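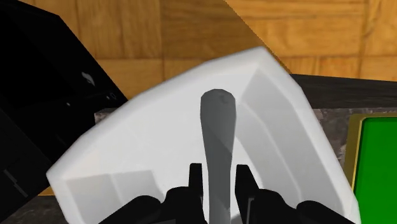 Codbridge Tableware Testing is recruiting participants for a study of glaze wear and handling comfort in household serving dishes. The study compares pieces from the Wilirum range with plain commercial stock of similar weight. Participants use the assigned pieces at home for 7 weeks, keep a short written log, and return all pieces for surface inspection. Shape is one of the variables. Angular dishes with a thick, rounded rim and defined corners, like the white one with the gray-handled utensil in it, are included because stirring and scraping tend to concentrate at the corners. Round bowls form the comparison group.

Who can apply

Applicants must be 18 or older, prepare a hot meal at home at least 3 times a week, and have access to a dishwasher. Households that wash everything by hand may apply for the smaller hand-wash group. Professional cooks and employees of ceramics manufacturers are not eligible. One application per household.

What participants do

Each household receives one set of dishes and one set of utensils. Only the supplied utensils may be used in the supplied dishes. After each use, the log is marked with the type of food, the utensil, and the wash method. Chips, cracks, and gray metal marks are entered on a separate sheet, with their position measured from the base stamp. Abrasive pads and oven use above the temperature printed on the instruction card are not permitted.

The white bowl is the reference shape for the stacking and rim tests, and every household receives one regardless of group.
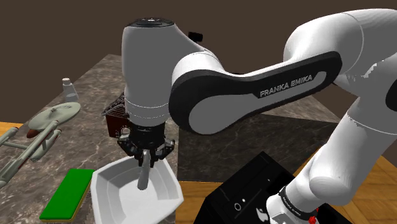 Payment and schedule

Participants are paid $300 on return of the complete set and log. A partial payment of $100 applies if a household withdraws after the midpoint. Accidental breakage does not reduce payment if the fragments are returned. Sets are issued in July from the Zamville collection point. Delivery is not available.

How to apply

Send your name, household size, dishwasher model, and a list of the serving dishes you currently use to Jhun Bañez, study coordinator, at the Codbridge office. Put "Glaze wear study" in the subject line. Applications close on 04/06/2023. Selected households will be asked to sign a loan agreement before collection.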